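The Supporting Cast of Stellora, Reconsidered

Musyoka Minja

When Stellora ended its run in April, most of the published commentary concerned the two leads and the manner in which the final episode disposed of them. That commentary was extensive and, for the most part, fair. The present post takes up a smaller matter, namely the work of the supporting cast across the series and the way in which that work has been credited, or left uncredited, in the months that followed.

Readers who did not follow the program may require a short introduction. Stellora was a half-hour family drama set in the harbor town of Dalthorpe. It followed the Prata family, owners of a failing ballroom, through the sale of the building and the years after it. The mother, Ines Prata, was the central role. Her elder son was the second lead. Everyone else in the household, and everyone who came through the ballroom doors, was billed after the title.

That billing had consequences. Under the arrangement used by the production, performers named before the title appeared in the opening sequence of every episode, whether or not they had a scene in it. Performers billed after the title were named only in the episodes in which they spoke. An actor who stood in the ballroom for an entire evening without a line was not named at all. I am told that this is an ordinary arrangement, and I have no reason to doubt it. It does, however, make the record of the series misleading for anyone who consults it later.

The clearest case is that of the grandmother. She is credited in 25 episodes. She is on screen in a good many more, generally seated beside the ticket window with her coat on, and in several of these her silence is the point of the scene. The episode in which the family learns that the buyer has withdrawn is a fine instance. Ines reads the letter aloud and the son leaves the room. The grandmother removes one glove, considers it, and puts it back on. The episode guide published by the network does not list her.

A similar difficulty attends the role of the bandleader. The part was played by two performers, the first of whom left after the opening season to take a stage engagement. The change was made without comment in the script. Early reviewers treated the second performer as a weaker copy of the first, and this judgment has been repeated so often that it is now offered as settled. I do not share it. The first bandleader was written as a comic figure, with a joke at the close of nearly every scene. The second was given almost no jokes. He was asked to play a man who has understood that his employment is ending, and he did so with considerable restraint. A comparison of the two should begin with the pages each was handed.

I should acknowledge that my own opinion on this point has changed. In an earlier post I described the recasting as the one serious mistake of the production. A reader wrote to dispute this and recommended that I watch the second season again without the first immediately before it. I did so over the winter. The reader was correct, and I withdraw the remark.

It is also necessary to say something about the younger daughter, Carla. The role was small at the outset and grew steadily, and by the last season she had more dialogue than her brother. The billing was not revised. Her name continued to appear after the title, in the same position it had occupied when she was a child with one line per episode. Contracts are private documents, and I have not seen hers. It would be improper to assign blame on the basis of a title card. Viewers were nevertheless entitled to notice, and many did.

The award season that followed repeated the pattern. The program was put forward in the lead categories and for its direction. In the supporting categories one submission was made, on behalf of a guest performer who appeared in a single story about a dance contest. It was a charming performance and I would not wish to see it overlooked. It was also the least demanding work that any supporting player did that year. The scene in which Carla rehearses her apology to an empty dance floor, stopping twice to correct her own wording, was not submitted.

On the matter of the final episode I will be brief. The closing sequence returns to the ballroom, now owned by a furniture concern from Brostwood, and the camera passes each of the family members in turn. The grandmother is shown last. Some correspondents have told me that they found this order sentimental. My view is that it was the only acknowledgment the role ever received from the production, and that it was placed where it could not be missed. 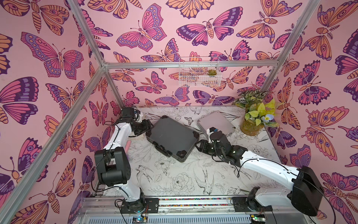
The question of home release remains open. The edition currently offered contains all episodes in their broadcast form, together with a booklet. The booklet gives a full page to each of the leads and a single paragraph to the remainder of the household. It misspells the name of the bandleader's wife on two occasions. The deleted scenes are included without any indication of the episodes from which they were removed, and at least one of them belongs to a different season from the one on whose disc it is found.

A petition asking for a corrected edition was opened by viewers in the spring. It set itself a target of 3000 signatures and had reached 2197 when I last consulted it. The petition requests a complete cast list for every episode, including performers without dialogue, and a revised booklet. These are modest requests. I have signed it and would encourage readers who care for the program to consider doing the same, after reading the text in full. The second paragraph contains a statement regarding unpaid fees for which I have found no support, and I have written to the organizers asking that it be removed.

Several readers have inquired whether I intend to continue the episode notes that I began last year. I do. The notes for the first season are complete and may be found in the archive. Those for the second season are in draft, and they will include the names of unspeaking performers wherever I have been able to establish them with reasonable confidence. Where I have not, the entry will be left blank. Corrections are welcome, and I ask only that correspondents state the episode and the scene, as I cannot act on a general recollection.

The next post will deal with the music used in the ballroom scenes, in particular the waltz heard beneath the opening titles, which was shortened after the first season and restored for the last episode only.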